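Bimanual glassware handling: results from the head-view-only runs
Forum > Manipulation > Learning from demonstration

kelpwright wrote:
Finally have numbers to share from the Prostero project! Quick recap for anyone who missed the May thread: we train one policy for both arms on teleoperated demos, and at run time it only gets the head camera and the joint readings. No wrist views, no depth. I wanted to know how far that gets you with clear glass, the stuff that wrecks most depth sensors.

We trained on 2996 demos across 12 bench tasks, then ran 200 trials on beaker placement alone. The policy finished 9 more of those than our old version with depth added. A small gap, I know, but I'm thrilled, because I was braced for a big drop.

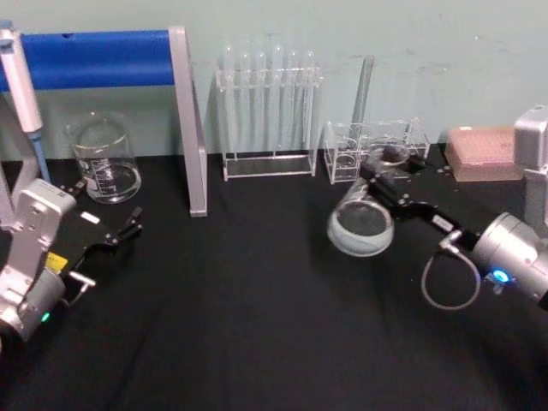
Bench setup, both arms in. Right gripper has a beaker on its side, left one is open.

What I love is that the gripper fingers seem to do a lot of the work. Black fingers against clear glass give the network something to hang on to. When I masked out the fingers in the input, the grasps got sloppy right away.

ottoline_b wrote:
Very cool, and congrats! But 9 out of 200 is noise until you show me more seeds. How many did you train?

kelpwright wrote:
One seed so far. Three more are queued on the Plustora cluster. Fair point, I should have put that in the first post.

gantry_goose wrote:
I don't buy the finger story yet. If you mask the fingers you also hide where the gripper is relative to everything else, so of course it gets worse. Try recoloring them instead and leave the shape alone.

Also, is that black cloth there in every demo? We had a policy at Iltton that did great until we swapped the bench cover, and then it couldn't find a test tube to save its life.

kelpwright wrote:
Recoloring is a great idea, stealing it! And yes, same cloth in all of them. I do move the folds between sessions, but the color never changes.

ottoline_b wrote:
Then I'd call it "clear glass on black cloth" in the title. Still a good result.

gantry_goose wrote:
Seconded. Has anyone tried the Bezerra augmentation code for this? It swaps backgrounds but it ate our beaker rims.

kelpwright wrote:
Tried it for an afternoon and had the same trouble with rims. I'm going to buy a few yards of gray and green cloth and collect new demos. Will post the seeds here first, then the cloth runs.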